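Can you really learn to sleep better from a course?

Apr 16, 2024

Helju Bite has been sleeping badly for most of her adult life, and for the last six years she has charged other people to hear what she did about it. Her evening course in Stotadbridge costs 177 pounds for four sessions. I went along to ask what anyone gets for that.

"Less than they hope," she said, before I had sat down. "I tell them so on the first night. A few ask for their money back and they get it."

It was a better start than I had expected. The leaflet promises "deep, natural rest", and I read that line out to her. She winced. The wording came from Emanuel Toma, who runs the bookings, and she has asked him to change it. It was still on the website when I checked this morning.

The course itself is plain enough. Get up at the same time each day. Stay out of bed until you are sleepy. Stop looking at the clock. I pointed out that all of this can be had for nothing from any library, or from a patient aunt.

"Yes, and they've all read it," Bite said. "They come because they haven't done it. I ring them on the third day, when they want to give up."

So is it the advice or the phone call? She thought about that for a while. "The phone call, mostly. I'd never put that on a leaflet."

I asked for figures. Since November she has had 44 people through the course, and she says most of them report sleeping better. Report to whom? To her, on a form, in a room with her in it. She agreed that this was weak. A former pupil, Minttu Pesonen, told me later that she had ticked "much improved" out of politeness and was still waking at four – though she minds it less than she did, and she would go again.

Bite does not sell pillows, drops or teas, and she was sharp about those who do. Of a Bodunville shop that offers a weighted blanket as a cure, she said only that it was a very nice blanket.

I asked how she had slept the night before we met.

"Badly," she said. "I got up at half past six anyway."
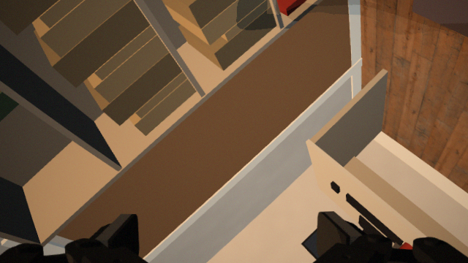 I have been trying the fixed hour myself for nine days now. The first three were awful, and no one rang. Since then I have dropped off a little faster, but the evenings have been cooler too and I have cut out my late coffee, so I would not give the credit to any one thing. The next course starts after the summer, and the price is going up.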